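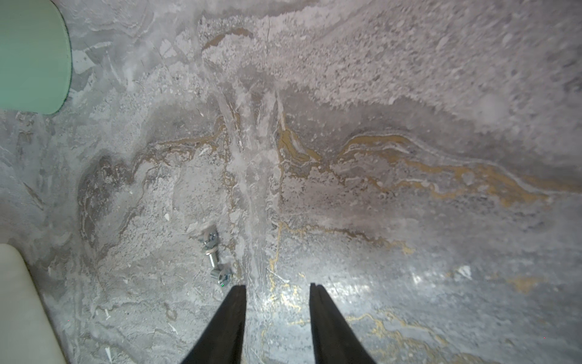
Ines Casado

Print this page | E-mail this page

June

# Roseck small-fastener demonstrations

Data card for the bolt and nut recordings made at the Lidarham bench. All episodes were driven by a person using the hand-held leader arm; none were scripted.

## What is in it

- 451 episodes kept, out of 1,000 recorded
- 56 of those set aside as the test split
- wrist camera video, joint positions, gripper opening, and a one-line task note per episode

The tasks are picking up a bolt, picking up a nut, and moving either one to a marked spot. Some bolts carry their washers and nut already, and a second nut may be lying close by. In those episodes the task note says which part is wanted. Read the note before using the episode, as the video alone will not tell you.

## The surface

We worked on a glossy marble-pattern top with grey and gold veining. Small silver parts are hard to pick out against it, and the finish throws glare near the right finger under the bench lights. We left the lights as they were for the whole set. If your model was trained on plain backgrounds, expect it to do badly at first – ours did.

## Recording

The operator starts with the gripper open above the part, closes on it, lifts, and stops. Each take ends when the operator presses the pedal, so there is often a second or two of stillness at the end. Trim it if you need to. `trim.py` drops trailing steps with no joint movement.

Episodes were thrown out when the part was pushed off the top, when the operator changed their mind halfway, or when the camera feed dropped. Slow or clumsy grasps were kept. Second attempts within one take were kept too, and are marked `retry`.

## Known problems

- Gripper opening is scaled 0 to 100 but rarely reaches 0 on washers.
- The first session has no `retry` marks.
- Task notes use "nut" and "hex nut" for the same part.

## Versions

The Trovville copy is older and still has the untrimmed joint logs. Please use this one.

Print this page | E-mail this page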